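Skip to content
Search reviews Type and press enter
5 min read

Fladlow Household Simulator, Reviewed: Can a Machine Open a Door Yet?

By Banafsheh Shirazi
February 11, 2020

Fladlow is a desktop simulator for testing household robot controllers before they go near a house. It ships with furnished interiors, a two-armed white robot and a task scripting layer. I ran it on a Womov workstation with the default physics settings and a controller of my own, limited to doors, cabinets and walking between rooms. I ran 193 trials. A trial passed if the door stood open wide enough for the robot body to go through and nothing else had been hit.

Interiors

The rooms are plain but usable. Surfaces are flat-shaded with light texture, and lighting is even, so shadows give a vision system little help. Dark furniture is the hard case. Glossy black panels return only thin highlights along the molding, and my edge detector lost the flat centers entirely. Anyone tuning perception should start with these assets and leave the pale ones for later.

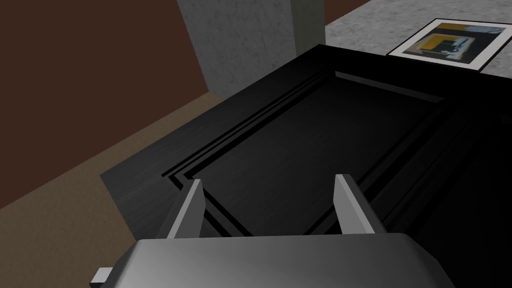 Open gripper over the black paneled cabinet, wrist view.

The wrist view is the most useful output in the package. Both fingers stay in sight, which makes alignment errors easy to diagnose from logs. The palm housing takes up a good part of the lower image and should be masked before any feature matching.

Door handles

Lever handles are modeled with a spring return and a latch. Contact is computed per finger, and slip is plausible at low grip force. The weak point is the approach. The body has to stand close enough to reach the lever and far enough back to clear the swing of the door, and in a narrow hallway those two zones barely overlap. Of the 193 trials, 33 passed. Most failures came after the grasp, when the wrist ran out of travel before the latch released.

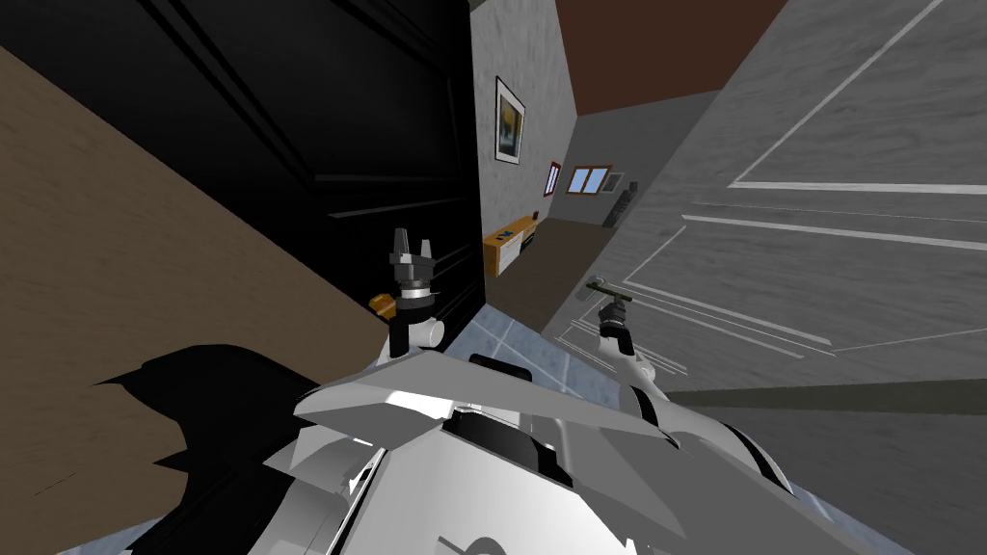
Clearance and collision

Collision meshes are tight to the visible geometry, corners included. I measured no gap worth reporting. Stepped moldings are meshed as well, which is expensive: step time rose noticeably whenever a finger came near a panel. The optional Shojaei contact solver reduced this but made thin edges behave as if they were soft, so I turned it off.

Floor space between furniture and doors is where path planning is tested. A planner that treats the robot as a cylinder will reject gaps that the arm alone can enter.

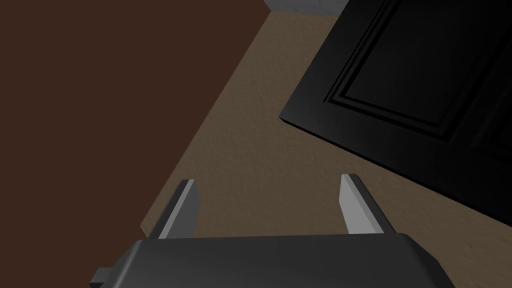 Verdict

As a tool, Fladlow is good. The contact model is credible, the logs are complete, and scenes load without trouble. Documentation is thin on joint limits, and the scripting layer drops error messages from nested tasks. The August release had the same fault.

As evidence on household chores, the results are modest. A pass rate of 33 in 193 on doors is too low for any task that begins in another room, and carrying laundry or dishes through the doorway adds load and blocks the view. Clulus, the other package I have used at length, gives easier doors, but its handles have no latch and the scores do not compare.

Recommended for controller development. Set the trial timeout to 200 seconds; the default ends slow grasps early.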